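3 min read

Hello again from the Clirkine oral history project, with news of where your grant has got to since February.

The short version is that we're ahead on interviews and behind on typing them up. We've now recorded 27 people who came over to work at the Semwal mill or grew up in the streets next to it, and the target was 30, so I'm not worried on that front! Most wanted to talk about lodgings and food (one lady gave me a full hour on sharing a single cooker between four families) and I've let them, even when my question sheet said shipping tickets.

Typing is slower than I promised. A lot of our speakers slip between two languages in one sentence, and I'd rather have a fluent listener check each one than guess.

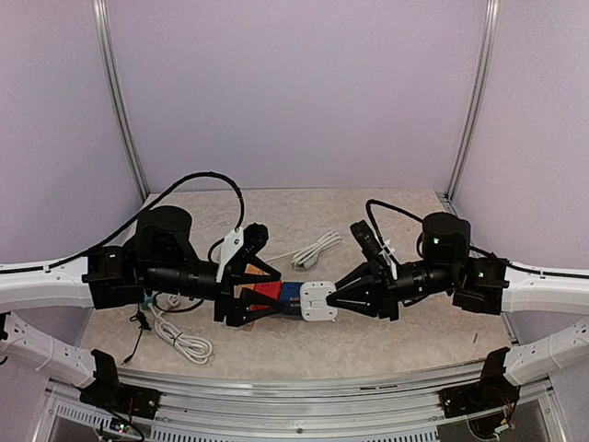
The scanning has gone much better. Families have lent us letters, wage slips, passports and a wonderful run of dance tickets, and 200 items are now copied and back with their owners. I'd put 300 in the bid, and there are two suitcases still to go through.

Money is fine. We're under on travel and a bit over on archive boxes, and I'd like to move the difference across if you're happy with that. The touring display opens at the library next, then goes to Pendo Hall.

More soon, once the typing's caught up.

Comments (3)

My dad lodged on Semwal Row, is it too late to be interviewed?

Lovely to read this. Please keep the dance tickets in the display.

Will the recordings be online or only at the library?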